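The alarm on the landing

Every few months somebody at a residents' meeting in Droditport stands up and says we should all get monitored alarms. This time it was 193 flats at Grullis Court being offered a group deal by Benkirane, the security people with the green vans. Door sensors, a panic button by the bed, a sticker for the window. I went along, ate a biscuit, and came home less convinced than when I set out.

My doubts start with the word "response". It was used a great deal that evening. When I asked what it meant, the man with the slides said that a trained operator would assess the signal and take appropriate action. Pressed a bit, he agreed that the operator sits in an office in Drirska and that the action is a phone call. First to you, then to whoever you put down as your keyholder, and then, if two sensors have gone off, to the police, who will come when they can.

I have nothing against phone calls. But a person standing in your hallway at three in the morning is a problem measured in seconds, and I would like the people selling me an answer to talk in the same units. The slides had no times on them at all. They had a family on a sofa.

The price matters too. It comes to 27 pounds a month for each flat, tied in for 4 years, and you pay for the kit again if you leave early. For that money you could fit a decent door, and I mean a proper one, with a frame fixed into the brickwork and a lock that takes more than a shoulder to open. Most of the front doors on my stairwell are the ones the builders put in. Mine has a gap you can post a newspaper through.
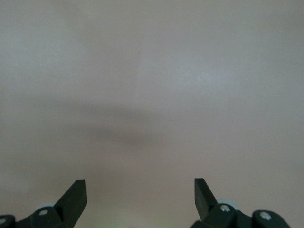 A good door does its work before anybody has to be rung up. It buys you time to wake, to get the children into one room, to dial 999 yourself and give the address clearly. I asked whether the deal could be spent on doors and locks and was told that was "a separate conversation". It usually is, and I have yet to be invited to it.

Then there are the false alarms. A neighbour's old system went off so often last winter that we all stopped getting up. I lay there cursing it like everyone else. If somebody had been breaking in, they could have taken the cooker. Put the same thing in every flat in the block and I can't see how we'd become more alert.

I will grant that the panic button is worth having for anyone who lives alone and is unsteady on their feet. That is a care question more than a burglary one – and there are cheaper pendants that do the same job without the contract.

What I object to is the idea that paying a monthly bill is the same as having a plan. Ask the people in your home where they would go, who would ring, and where the phone is kept at night. I asked mine and got three different answers. We sorted it out over tea, and then I ordered longer screws for the hinges.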